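Totanetti opens its gates to players with a new expansion for the Cekell card game

Sep 24, 2018

Cisico is delighted to announce that Gates of Totanetti, the next expansion for the Cekell trading card game, will reach shops in time for the darker evenings, when there are few nicer things to do than clear the table, put the kettle on and shuffle up with somebody you like.

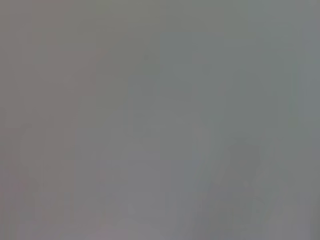 Photo: Cisico

Players who have been with Cekell from the start will know Totanetti as the walled town mentioned in the story text on so many of the older cards, and they have been asking us (very politely, and at nearly every event we have run) when they might finally be allowed inside. We are very happy to say that the wait is nearly over! The expansion brings the town's lamplighters, ferrymen and quarrelsome guild masters into the game, along with a brand new type of card called the Gate.

A Gate sits between the two players and belongs to neither of them. Either side may pay to open it, and once it is open both may send their characters through, so there is a real pleasure in working out whether to spend now or to hang on and let your opponent do the paying. Those who tried it at our preview weekend in August told us it made for closer games and a good deal more chatter across the table, and we could not have asked for a kinder verdict than that.

Gates of Totanetti will be sold in booster packs and in 2 ready-to-play decks, one built around the lamplighters and the other around the ferrymen. Each deck can be played straight from the box and comes with a rules leaflet, a paper play mat and 3 foil cards that will not be found in the boosters. There are 22 Gates to collect across the whole expansion, and every booster pack holds up to 2 of them.

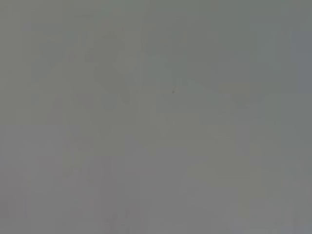
Newcomers needn't worry about having missed the earlier sets. The leaflet has been written afresh with beginners in mind, and it walks you gently through a first game from the opening hand to the last turn. Cards from every previous Cekell release can still be used alongside the new ones, so a well-loved deck from years back may find itself with a few fresh tricks.

Launch events will be held at Bošković games shops, where staff will be on hand to teach the rules and lend out decks to anyone who would like to try before they buy. Places are free, but tables do fill up, so please have a word with your nearest shop beforehand.

About Cisico

Cisico publishes card and board games for families, friends and clubs, and is the home of Cekell. Shops wishing to stock Gates of Totanetti or host a launch event should speak to their usual Cisico sales contact.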